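Ayana Gashaw Wants You to Eat the Leftovers First

Ayana Gashaw cooked for a living for most of her working life, first in a hospital kitchen and then at Druletti, a catering company that fed office workers. She now teaches a small evening class on leftovers. It covers what to keep, how to keep it, and what to do with it two days later when no one in the house wants to see it again.

I asked her why a person would need a class for that.

"They know how to cook," she said. "They come in and tell me about the roast they made, and it sounds great. Then I ask what happened to the rest of it and they look at the floor."

She traces her interest to Druletti, where a lunch for 50 people was usually cooked for more than that. The extra went into the walk-in at the end of the shift. Some of it became soup. A lot of it didn't, she said, mostly for lack of a label. A tub with no date on it gets thrown out by whoever finds it, and she thinks home kitchens work the same way.

Her first rule is that food should go into something shallow. Rice in a deep pot stays warm in the middle for hours. The same rice in a low, flat container cools fast and can go in the fridge before you sit down to watch something. Her second rule is that you should be able to tell what's inside without opening it.

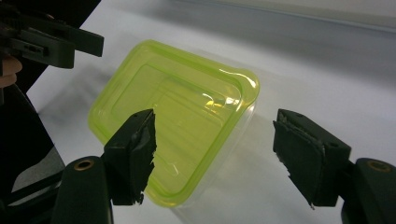

Čestmír Oravec says this is where he and Gashaw part ways. He would put everything in glass and be done with it, and he told me that plastic holds on to the smell of onions no matter how many times you wash it. Gashaw has heard this from him before.

"He's right about the onions," she said. "But glass is heavy, and people drop it, and then they don't replace it. I want people to use what they've got. If it has a lid that fits, it's a good container."

The lids take up a fair part of the first class. Students are asked to go home, match every lid to a bottom, and get rid of anything left over. One of them, Gleice Cavalcanti, came back and reported 143 pieces in her cabinets. She hadn't bought most of them. They had come home from parties and potlucks over the years, and some had last names written on the bottom in marker.

"She kept a dozen or so," Gashaw said. "She tells me she can close the cabinet now."

Students also get a handout, which she calls the Plutidon sheet after a cat she used to have. It fits on one side of a page. Cooked beans, rice, pasta, roast vegetables and chicken each get a line, with two ways to use them up. There is no line for fish. Her advice on fish is to cook less of it.
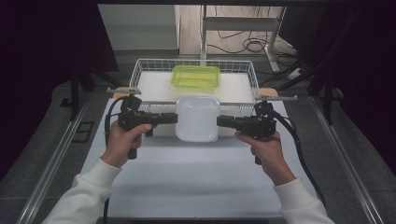
AKLEY, October — The class meets at 6:30 in the evening in a rented room on Nasr Street, above a shoe repair shop. On the night I visited, the subject was the freezer.

Gashaw's view of the freezer is not a warm one. She says people use it to put off a decision. A stew goes in because it seems wrong to throw it away, and it comes out a year later when throwing it away seems fine. She asks everyone to keep a list on the freezer door and to cross things off as they eat them.

Dennis Ndung'u asked what to do if the rest of the family won't use the list. Gashaw told him to write it himself and leave the pen there — sooner or later somebody picks it up.

She also wants one thing from the freezer eaten every week, on whatever night is the busiest. Soup is the easy choice. She freezes it flat, in portions for one or two, so it thaws in a pan while the bread is toasting.
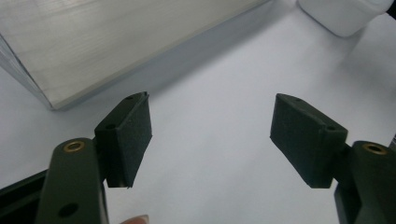
Bread was the other long topic. She slices it before freezing and toasts it straight from frozen. Heels go in a separate bag for crumbs. She doesn't make bread pudding and said she never has, though students ask for it every time.

After class we talked about money. Gashaw once kept receipts for a year and worked out that her household had spent over 2,000 dollars on food, with a fair amount of it on things she couldn't remember eating. She doesn't like to put a number on that part. "I'd be guessing," she said. "Lettuce. I'll say that much. It was a lot of lettuce."

She moved the lettuce to the top shelf of the fridge, where she could see it, and put the jars in the drawer. She recommends this to everyone. The jars will keep, she said, and you already know you have mustard.

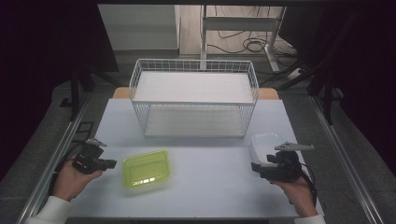 A green-lidded container and a white one, with a two-tier wire rack behind.

I asked what she had eaten the night before. Lentils, she said, from a pot she'd made earlier in the week, with a fried egg on top and the last of a jar of pickled peppers. The night before that it was the same lentils with rice.

"I don't mind eating the same thing," she said. "My husband minds. He gets the egg."

The next round of classes starts after the holidays. Valquíria Vieira is taking names at the shoe repair shop, and students are asked to bring one container with a lid that fits.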